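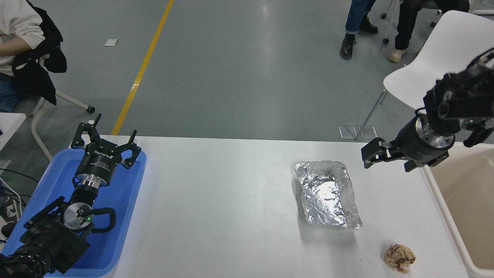 How long does ground coffee stay good once the bag is open?

Two weeks at most, if the bag is closed tightly and kept in a cupboard. After that it is safe to drink, but most of the smell is gone and the taste goes flat.

Whole beans last longer. At Preda, a small roaster in Hillevside, the staff tell customers to use beans within a month of opening and to grind only what they need that morning. The shop has sold coffee by the pound since 2000 and still writes the roast date on every bag by hand. The date on a supermarket bag is usually a best-by date, and it can be a year or more after roasting.

Air does most of the damage. Light and heat speed it up. A glass jar on a sunny counter looks nice and is one of the worst places for coffee. The shelf above the stove is no better.

The freezer is where people disagree. Preda is for it, with conditions: small portions, sealed well, taken out once and not put back. The Billside roastery across the river tells its customers to skip the freezer and buy less at a time. Both sell good coffee. The refrigerator gets no support from either – the door opens too often, and coffee picks up the smell of onions and leftovers.

Buying less does cost more. Preda charges $16 a pound, and its half-pound bags work out higher. For a household that drinks one pot a day, the pound is gone before it goes stale. For someone who has a cup on weekends, the small bag is the better buy.

Related stories
Which kettle for pour-over?
A morning at the Plinodholm market
Cleaning a grinder without taking it apart
Tea that keeps, tea that doesn't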